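Clallent Workshop Diary
@clallentbench
2018-01-15

1/ New year, new pegboard. I have spent 285 minutes of my one life deciding where scissors should live, and I would like the thread to reflect the seriousness of that.

2/ The rule is simple. If it has a handle, it hangs up or goes in the cup. If it is lying on the bench, it is either in use or in disgrace. Pliers and tape, mainly, for this one.

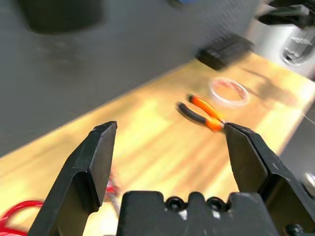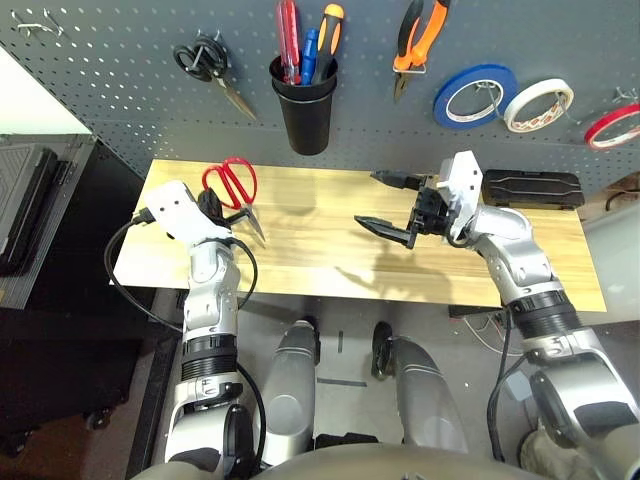

3/ The cup

Black cup holder, hooked on the pegboard, three screwdrivers in it. I had a very nice rack for these, bought from Raju in Rekville, with a separate hole for each one. It lasted 4 days. A cup asks nothing of you. You drop the screwdriver in, handle up, and go and put the kettle on.

4/ Mixed handle colours are on purpose, by the way. I once owned a matching set and picked up the wrong one every single time for a decade.

5/ The tape

Tape goes on the wall in a row. Tape in a drawer turns into one large tape. I had the blue next to the white, then the white next to the blue, then went to bed. Blue, white, red is where I ended up, and anyone who thinks it looks like a flag is welcome to come and tidy their own bench.

6/ The pliers

Orange and black handles, jaws down on the board. I hang them by the handle end so I don't get bitten reaching past for the tape. Pliers also have a talent for sitting on a bench with their legs apart, taking up three times the room they need - see also certain people on the Rekville bus.

7/ The scissors

Black-handled pair on the hook. Red-handled pair on the bench, where it always ends up. I have bought it a hook. I have shown it the hook. The black ones are for paper and the red ones are for everything you shouldn't cut with scissors.

8/ The spare hooks

Yes, there are hooks with nothing on them. The Drarkemis starter pack had 60 in it and I'd convinced myself I needed 90. I did not need 90. Leave a couple empty up in the corner and it looks as though you're planning something.

9/ The case

The black plastic one with the ribbed lid goes at the back, lengthwise against the pegboard. Sideways on, it eats the part of the bench you work at. I found this out with my elbow.

10/ Still to do: a label for the cup (pointless, but I own a label maker), and whatever is going on under the bench, which I'm saving for February. Somebody has already asked if the tape could go by thickness instead. Muted.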